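Home | Reviews | Garden & Smallholding | Kitchen | About | Contact

The Stituslow broadfork – one season on heavy clay

2025-10-06
By Ludger Teuber

I bought the Stituslow broadfork in spring because my back had finally had enough of the rototiller, and I wanted something I could use on a wet-ish morning without waking up the whole valley. It's the wide model with five tines and ash handles, and it has now been through every potato bed, the onion patch and most of the strip where I grow winter feed for the goats.

First impressions were great! It came in a long box from Hsiao, the farm supply place in town, with the handles packed separately and two bolts for each. I had it together before my coffee was cold. The ash is smooth and a nice thickness, and I have pretty big hands (my wife found it a bit chunky, so try one first if you can). 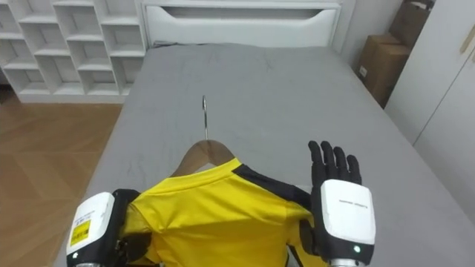
Now, clay. Our soil sets like brick by June and I really wasn't expecting much. You step up on the bar, rock side to side, lean back, and the ground lifts in one big slab that breaks apart when you wiggle the handles. In the potato beds it went in to full depth almost everywhere. On the feed strip, which hadn't been touched for years, I had to make two passes – the second one a few days after rain – and I was pretty sore that evening.

I did manage to bend a tine on a buried rock. Only slightly, and I bent it back in the vise, but I had a Cekari fork before this one and never bent anything on that, even in worse ground. The Cekari is a lot heavier, though, and I dreaded carrying it up the hill. My neighbor Ho-yin Tam still swears by his and won't hear a word against it.

The potatoes came up cleaner than they have in ages. I speared far fewer of them than I do with a spade, and the carrots I pried out whole, even the long skinny ones at the end of the row.

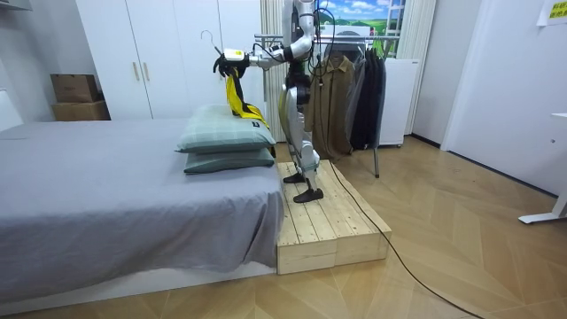 A yellow garment on a wire hanger, held above the bed.

My one real complaint is the bolts. They work loose every 3 beds or so and I've ended up keeping a wrench in my jacket. Lock washers fixed most of it. Oil the handles before winter too, mine arrived pretty dry.

Would I buy it again? Yes, for beds you already work. For breaking new sod I'd borrow Ho-yin's.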